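News > Community > Pollalstead

Search this site Enter keywords Go

Print this page
E-mail this to a friend

Pollalstead's creekside walking track is open end to end at last

Mar 3, 2020

What a morning for a walk! The last section of the Skelov Creek track is open, and for the first time you can set out from the old railway station in Pollalstead and keep the creek beside you the whole way to the Lerar footbridge without once having to duck out onto the highway.

Locals who have been itching to get onto the new boards turned up well before the gate was unlocked, prams, dogs, gumboots and all. The full track is 18 kilometres, and while most people were happy to stroll as far as the first lookout and back, a keen group from the Pollalstead bushwalkers had packed lunch and set off to do the lot.

Pirmin Kälin, who drew up the route and has walked more of this creek than anyone I know, was grinning from ear to ear. "I've been looking at that gap on the map for years," he said. "You'd get to the Holzer paddocks, hit a fence and have to turn around. Now you just keep going, and the bit you couldn't see before is the prettiest bit of all."

He's right, too. The new section crosses the Holzer flats on a low boardwalk, drops through a stand of river red gums and then climbs, gently at first and then not so gently, to a rocky shelf above the water. The view from up there is a beauty. You can see clear across the valley to the Lerar hills, and if you sit still for a bit the rosellas come back into the trees right next to you. We heard a kookaburra having a go at something down near the bend, and one of the kids swore she saw a platypus (her dad thought it was a stick, but I'm backing her).

The Holzer family gave the right of way across their land, and there are still cattle in the paddocks on both sides, so please leave the gates as you find them. Dogs are welcome on the lower stretch on a lead. From the boardwalk onwards they need to stay home, as there are ground-nesting birds along the flats and it would be a shame to lose them.

Walkers who did the old loop will notice plenty of changes at the station end as well. The car park has been regraded and there are 30 spaces now, with a proper turning circle for the school bus. The muddy corner near the culvert is gone, replaced with a neat little stone crossing, and the distance posts have been repainted in a cheerful yellow. There are 21 of them, and the junior walkers were already racing each other from one to the next.

What to bring

Good shoes, for a start. The boardwalk is easy going but the climb to the shelf is loose underfoot and a few of the steps are tall. A hat and sunscreen, even when it's overcast, and a light jacket if you plan to stay up top for the late afternoon colours.

Most of all, bring water. There are taps at the station and at the footbridge and none in between, and the creek isn't suitable for drinking. An ordinary plastic bottle with a screw cap is fine for the short walk to the lookout, but anyone going the distance should carry a good deal more than that. Bins are only at the two ends, so empties and fruit peel go back in the bag with you.
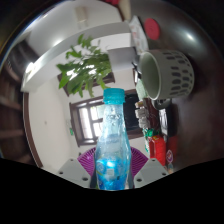
Getting there and back

The track is one way in the sense that it doesn't loop, so you'll need to sort out a lift or turn around and enjoy it all again from the other direction. The simplest thing is to leave a car at each end. Parking at Lerar is along the grassed verge beside the footbridge and can be soft after rain.

If you're starting from Pollalstead, allow 5 hours for the full distance at a comfortable pace, and more if you're the sort who stops at every bird (I am!). Gates open at sunrise and close at dusk.

Pirmin will be leading a free guided walk across the flats in May, when the weather has cooled off and the creek is usually running a bit higher. He'll talk about the old railway, the Holzer dairy and where to look for water rats. Put your name down at the Pollalstead library counter, or just turn up at the station in your walking shoes.

Print this page
E-mail this to a friend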